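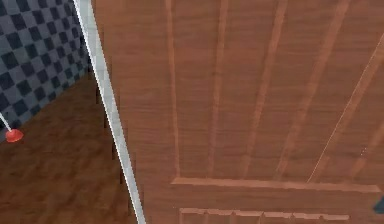 Panelled door, rendered close up.

Druven Manufacturing Output Survey - data card

Version notes, field list and known problems for the monthly survey tables. Read the section on weighting before using any of the index columns.

1. What the data set holds

The tables hold monthly replies from a panel of 330 factories and workshops in the Druven region. Each reply covers output, new orders, export orders, stocks of finished goods, staffing, prices paid and prices charged. Firms say whether each item is higher, the same or lower than in the month before. No money values are collected.

The panel is drawn from the Stitamier business register. Of the 330 firms, 250 employ 20 people or more and are asked every month. The remaining firms are smaller and are asked every second month, with the last reply carried forward once. A reply is never carried forward twice - after that the firm is treated as missing.

2. Files

replies.csv - one row per firm per month
index.csv - one row per month per item, seasonally adjusted
index_raw.csv - as above, without seasonal adjustment
sectors.csv - sector codes and their weights
revisions.csv - every index value that has been changed after first release, with the old value

All files are UTF-8, comma separated, with a header row. Missing values are left blank. Months are written as year and month with a hyphen.

3. Fields in replies.csv

firm_id: random number, stable over time, not linked to the register number
month: the month the reply refers to, not the month it was received
sector: furniture, metal goods, food, textiles, paper, other
size_band: 1 for under 20 staff, 2 for 20 or more
item: output, orders, exports, stocks, staff, cost, price
answer: 1 higher, 0 same, -1 lower
carried: 1 if the reply was carried forward, otherwise 0

4. How the index is worked out

For each item, the index is the weighted share of firms answering "higher" plus half the weighted share answering "same". A value above 50 means a rise on the month before. Weights are set by sector and size band and are reviewed each July. Carried replies count at half weight.

Seasonal adjustment is run on the whole series every time a month is added, so past values in index.csv can move slightly. Use index_raw.csv if you need figures that stay put. 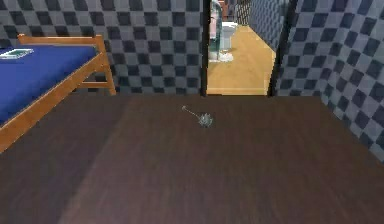
Bedroom interior with wooden floor and blue mattress, rendered.

5. Known problems

The furniture sector is thin in the early months and its sub-index should not be used on its own for that period. Exports are blank for firms that sell only at home; these blanks are not non-response and are left out of the weights.

A batch of 1175 rows was loaded with the cost and price items swapped. The rows have been corrected and are listed in revisions.csv with the reason code SWAP. Copies of the data taken before version 3 still contain the error.

Firms that close are dropped from the month of closure. The index therefore leans towards survivors, and no correction is made for this.

6. Tools

The Godinho scripts rebuild both index files from replies.csv and sectors.csv. They need Python 3 and no outside packages. Run build_index.py first, then check_index.py, which stops with an error if any value differs from the released one by more than 0.1.

7. Terms of use

Free to use for research and teaching. Credit should read "Druven Manufacturing Output Survey, Muvum release" with the version number. Do not try to identify firms, and do not publish any cell based on fewer than five replies.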